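Speaker notes – "The fork problem: a year in a student robot club"
Oona Niskanen, Irnham College
Open evening for clubs and parents, June 25, 2025

Before I start
Clicker is in the laptop bag, front pocket. Water. Say hello to the Imville people, they drove a long way. Ask who has kids in the club and who is here on their own steam. Slow down! I always rush the first two minutes.

Opening
Start with the question: who set a table this week? Hands up. Who had to think about it? (Wait for the laugh, it usually comes.)

Our club spent most of this year trying to get a robot with two arms to do table things. Pick up a fork. Move a bowl. Put a plate near another plate. I teach maths, I had never touched a robot arm before I took this club on, and I have had more fun with cutlery since then than I thought possible.

Who we are
Students from Years 9 to 12. We meet after school. Nobody is marked on anything and that matters a lot to me, so say it clearly. Some of them came for the coding, some came for the soldering, two came because their friends did and they are now the best operators we have.

We split into two teams at the start of the year and the students named them. Shimada does the moving – driving the arms, recording runs, working out the path. Okine does the thinking about what went wrong, which covers the logs, the labels and the spreadsheet everybody moans about. They swap in April so everyone gets a turn at both. The swap was a student idea and I was against it. I was wrong. Within a couple of weeks the new Okine people were apologising to the old Okine people for the state of their run notes.

How a run works
Keep this bit short, the parents' eyes glaze over.

One student drives, one student writes. The driver guides both arms through a task from start to finish and the computer records it all. Reset the table, go again. We change things between runs: which dishes, where they sit, which way the fork points. After plenty of those, we train on the recordings and let the arms have a go by themselves. Then we find out what we forgot to teach.

We have 2886 recorded runs as of the end of last term. Pause here. Let them have that number for a second. Every one of those had a student at the controls and another with a pen.

The forks
This is the heart of the talk so give it time. Next two slides back to back.

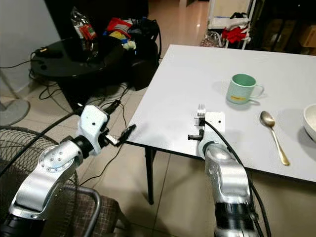

Fork in the right arm, left gripper open, on both slides.

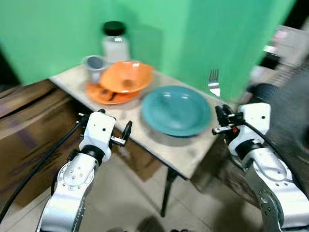
A fork is a rotten shape. It's thin, it's shiny, it's heavier at one end than you'd guess and it lies nearly flat, so there's hardly anything to get hold of. Hold up the fork I've brought. Drop it on the lectern. Try to pick it up with two stiff fingers and no wiggling. (Get someone from the front row to try, the kids love watching an adult do it.)

The students' first plan was to grab it in the middle. Sensible! Except it turns in the grip as it comes up, and then you're trying to put down a fork that's facing somewhere else. Second plan was to grab the end of the handle. Works nicely for lifting and terribly for placing.

What got us moving was one of the Year 10s asking why we always lifted it flat. So they tried taking it up to vertical first and then working out where it should go. It's slower. It also gives you a fork that's always in the same position when you start the second half of the job, so the second half gets easier to learn. I was marking tests at the back of the room when they got it and I nearly went through the ceiling.

Numbers slide
We did a proper count in the last week before the break. 200 tries with the old way of lifting, 200 with the new one. Students planned it, students ran it, and they shuffled the order so that nobody could save the easy ones for their favourite. They found the new way dropped far fewer forks. Put their chart up and let it speak. Mention that the axis labels were argued over for an entire lunch.

If someone asks whether it's good enough for a real kitchen: no, not close. Say so cheerfully.

What they learned that I didn't plan
Two arms is much more than twice the work. You have to decide which one goes first, and what the other one should be doing while it waits. A waiting arm is an arm that can knock something over. The students now say "park your left" to each other in the corridor, about all sorts of things.

Notes matter. For a stretch of 221 runs somebody had written "ok" in the comments column and nothing else. Okine had to go back and watch every one. I have never had to give a lecture on note-taking since.

Colour matters more than they thought. They did a whole set of runs with one plate, changed the plate, and the results went wobbly. That led to the best discussion we had all year, on whether the robot had learned "plate" or had only learned "that plate". You could run a philosophy class on it. (Don't wander off here, I have ten minutes left at this point.)

And they learned to be bored together, which I mean as high praise. Resetting a table for the fortieth time in an afternoon is dull work. They made up a scoring system, they took turns choosing the music, and they looked out for the younger ones who were flagging.

For teachers thinking of starting one
Start with one task. Ours was too big in first term and we got nowhere.
Raid the charity shop for dishes. Buy odd ones, you want the variety.
Let students drive on day one, badly if need be.
Have a stop button and make everyone press it before they're allowed to do anything else.
Write down the table height. We moved ours once and lost a week.

Next year
Spoons. They've asked for spoons. Also pouring, with rice to begin with so I can sleep at night. Shimada want to try handing something from one arm to the other in mid-air, and they have drawn me a very convincing diagram.

Imville's club wants to run the same fork task at their end so the two schools can compare. Invite their teacher to stand up and wave.

Thanks
Parents for the late pick-ups. The science department for putting up with us in their prep room. The students, by team, let them stand.

Questions
Likely ones: cost (have the sheet ready, don't guess), safety, can Year 8s join (yes, from next term), do you need to know how to code (no, but you will by the end).

If it goes quiet, ask the front row to try the fork again.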